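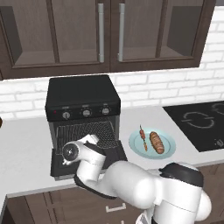 [todico-demos] Re: Which oven episodes do we keep?

From: Kimie Furukawa
To: todico-demos list
Date: Saturday, June 10, 2023

Dear Ismael, dear all,

Thank you for the questions. I answer between your lines.

Ismael Assunção wrote:
> I have replayed the first 60 episodes of the toaster oven task in the
> simulated kitchen. In 6 of them the gripper stays at the oven door for
> a long time. Do we delete these, or is it useful for the policy to see
> them?

Please do not delete. Move them to the folder "slow" and write the episode number in the sheet. Minoru would like to train once with them and once without them, and compare.

> Also, must the plate with the skewer and the bread always stand to the
> right of the oven?

For this batch, yes. In the April batch we changed the plate and the camera together, and afterwards we could not say which one made the result worse. So now only the camera view changes. I add one more view, where the cooktop knobs are also inside.
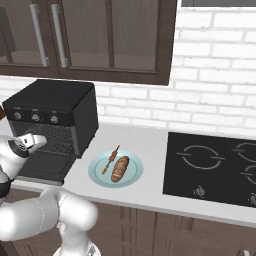
Toaster oven task, second view: arm at the oven door, plate on the counter.

One request to everybody who is teleoperating: begin to record before the arm moves, and wait a moment at the end before you stop. Several episodes from Brekby begin when the gripper is already at the door, and I had to take them out.

We have now 129 accepted episodes. Reiko needs 30 more for the test set, and these should come from a person who did not record the training part. Kenta, would you have time for it?

With kind regards,
Kimie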